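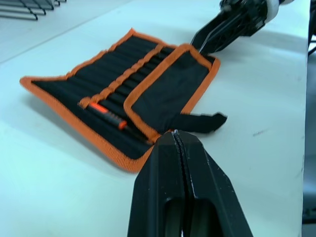 Tool roll on the table, seen from one wrist camera, with the second arm at the far corner.

3 min read

# Salian Open Day: Tool Roll Set

Data card for the recordings made at the Salian open day in Goltimham on 22 September 2024. The set covers one task, a fabric tool roll handled by two robot arms on a tabletop, run as a demonstration for visitors during opening hours.

## Contents

- 235 episodes in total
- 81 of these were run while visitors chose the starting position of the roll
- 21 episodes are held out for testing
- 2 wrist camera streams per episode, one per arm
- Arm joint positions and gripper opening, logged with the same clock as the video

Sound was not recorded. Episodes stopped early by the operator are kept and have `stopped` set to true in the index file.

## Task

The operator drives both arms from a desk next to the table. An episode starts with the roll somewhere on the table and ends when the operator presses the pedal. The task text is the same for every episode: "fold the tool roll closed." Some episodes start from a flat roll and some from a roll with the flap already turned over. The `start_state` column says which.

Visitors asked for harder starts as the day went on, so later episodes tend to have the roll at steeper angles. If you need an even spread, sample on `angle_bin` and not on episode number.
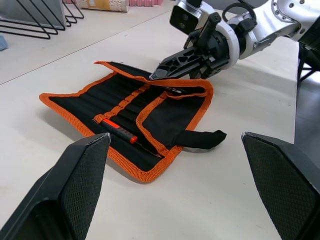
*By the Prumine demo team*

The roll is black fabric with orange binding and a row of sewn pockets. The folded flap and the strap are the parts that give most trouble. Black fabric against black gripper fingers is hard to separate in the wrist views, and we found the orange edging to be the better thing to track. Where labels exist, they follow the edging.

Tools were left in the pockets for some runs. A handle sticking out changes how the roll bends, and the flap can catch on it. We did not label the tools one by one. The `tools_in` column is yes or no only.

## File layout

 salian_open_day/
 index.csv
 train/
 test/
 calib/
 notes.txt

Each episode folder holds two video files and one log. `calib` has the camera calibration from before doors opened. It was not repeated at the end of the day.

## Known problems

The hall had daylight on one side. Brightness changes between morning and afternoon, and exposure was left on automatic.

Wrist views are often blocked by the other arm when both grippers work near the same corner. Check both streams before dropping an episode as unusable.

Items around the table show up in the background of many episodes. They have nothing to do with the task and were not kept in fixed places.

Some log files have a short gap at the start, before the first arm command. The loader in the Cokum tools skips it. If you write your own, drop rows where `cmd` is empty.

## Use

The set is meant for work on handling cloth with two arms, and for checking how a policy trained in the lab copes with starts picked by other people. It is small and has a single object in it, so we would not train on it alone. The earlier Prumine lab set from February uses the same column names and the two can be joined without changes.

Visitors were asked to stay behind the rope while the arms were on. Any episode with a face in view was removed before release and is not part of the totals given here.

## Changes

- 1.1: fixed swapped left and right labels in the test split
- 1.0: first release

Contact: Prumine, Goltimham | © 2024 Prumine | Back to top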